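Veltcombe Comic Catalog: User Guide
Section 9. Adding a Series and Its Collected Editions

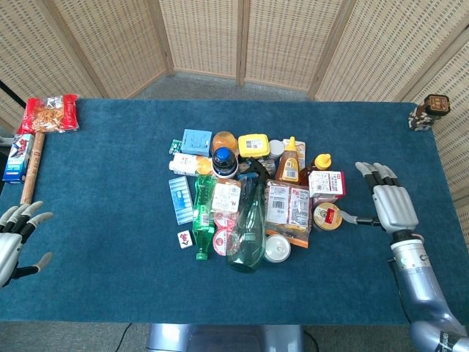

Before you start, decide whether you are cataloging single issues, trade paperbacks, or both. The two are stored as separate records and linked afterward.

Adding the series

1. From the Library menu, choose New Series.
2. Type the title as it is printed in the indicia, not on the cover. Cover logos often drop a word or add one.
3. Enter the writer and the artist in separate fields. For "Tinell," for example, enter Ysaline Pruvost under Writer and Perrine Leblanc under Artist.
4. Enter the number of issues. If the series is still running, leave this blank.
5. Click Save.

Note: A miniseries that was retitled when it was collected should keep its original title here. Put the new title on the collected edition.

Adding a collected edition

1. Open the series and click Add Edition.
2. Choose a format: paperback, hardcover, or omnibus.
3. Enter the first and last issue numbers in the book. Veltcombe marks those issues as "read in trade."
4. Under Extras, check any box that applies (sketches, scripts, variant covers).
5. Click Save, then Link.

Caution: Deleting a series also deletes every edition linked to it. Unlink the editions first if you want to keep them.

Importing a list

You can import up to 100 issues at a time from a text file. Split longer lists into smaller files. If you see error 943, two lines share the same series and issue number. Remove one and run the import again.

Variant covers are covered in Section 3.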